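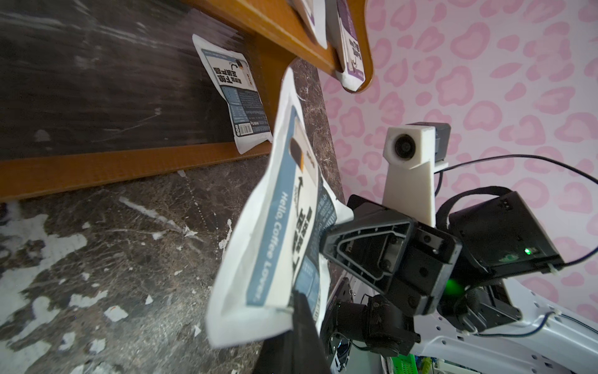
A dropped pouch is the best fault you will ever get to study, and this week we take one apart from start to finish. Soft packaging is hard for a two-finger gripper in ways a wooden block never is. The contents shift, the film slides over itself, and the part you grabbed may have nothing behind it but sealed plastic. Look at the coffee bag in the fingers, with its crinkled white margins and one finger pad down on the lower section. The whole bag hangs at a slant. Is that a secure grasp? You can't tell from the wrist view alone, and neither can the controller. Keep that in mind for everything that follows.

Unit 6: Silent Drops in a Two-Arm Shelf Task
November. Notes by Gilberto Chávez

What we mean by a silent drop

A drop is silent when the object leaves the fingers and the program carries on as if it were still there. The arm travels to the place point, opens, backs off, and reports success. I love this fault (I know, I know) because every single component did what it was told!

The case for today is run 2559 on the Skovum cell. The task was to move packets between the tiers of a small shelf. The log for that run reads, shortened:

close command sent, left
close complete, left
lift
move to place
open
task complete

On the floor of the cell: one packet that should have been on the shelf. The run was counted as a success until somebody compared the log with the overhead recording.

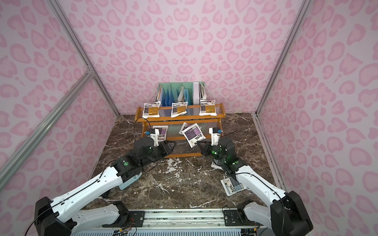
Fig. 6.1. Both arms at the shelf, with a packet flat on the marble-patterned floor to the right of center.

Before you read on, write down which packet you think is most at risk of falling next. Most people pick the tilted purple-labeled one on the lower tier, with its lower edge out past the front of the shelf. Good choice. Now ask yourself what the planner knows about that edge. Ours stored each packet as an upright box with a center point, so a tilted packet got a grasp aimed at where the middle of a straight one would be.

Why "close complete" tells you so little

Our driver, Tsai, reports a close as complete in either of two cases:

- the fingers reach the commanded width
- the fingers stall against something before they get there

Both return the same code. In the run above the fingers reached the commanded width, meaning they closed on film or on air. The width reading was right there in the raw data, and the task layer threw it away.

We went back through 1000 logged closes and pulled the ones where the final width was below the thinnest packet in the set. There were 12. All 12 had been marked complete. That isn't a huge number, but remember that the robot would have gone on to the next step in every one of them, and the next step with two arms can be a handover.

Where it becomes a safety matter

A pouch on the floor sounds harmless. Think about what comes after it.

First, the floor is workspace. The arms plan against a map made at the start of the run, so a packet that lands later isn't on it. A low move can drag or pin it, and the servo keeps pushing until its current limit trips.

Second, people reach in. This is the one I care about most. Someone sees a packet lying there, the arms look still, and a hand goes over the rail. An arm waiting on a timer looks exactly like an arm that has finished. Press stop, check that the state reads STOPPED on the Ilix panel, then reach. Every time, even for a single packet. 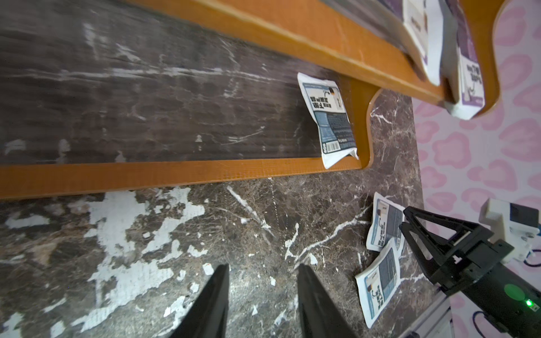
Fig. 6.2. Wrist view of two overlapping pouches on the marble surface and a third on the shelf.

Overlaps like the one in Fig. 6.2 deserve their own paragraph. The two pouches share a design, so a detector that matches on the label can merge them into one long object and put the grasp point near the overlap. Close there and you may get both, or one by its corner. Notice too that the other gripper reaches in from the right, pointing toward the pouches. Recovery moves need the same arm-to-arm clearance check as normal moves. Ours didn't have one in the first version, and I am very glad we were running at 20 percent speed.

The fix, in the order we made it

1. Pass the final finger width up to the task layer.
2. Fail the grasp if the width is under the packet minimum.
3. Check width again after the lift, before any sideways travel.
4. On a failed check, hold both arms and ask for a person.

Step 3 caught more than step 2 did. Can you see why? (Hint: think about the bag in the first picture and what its weight does once it leaves the shelf.)

For the lab

Bring your own soft package, full and sealed. You will log width through one full lift, mark where it changes, and propose a threshold. Then trade packages with another group and find out how well your threshold travels. Skastus kits are in the cabinet by the door; sign one out per pair.

Courses > Applied Robotics > Unit 6 > Handout

Contact the course office | Copyright, course staff | Back to top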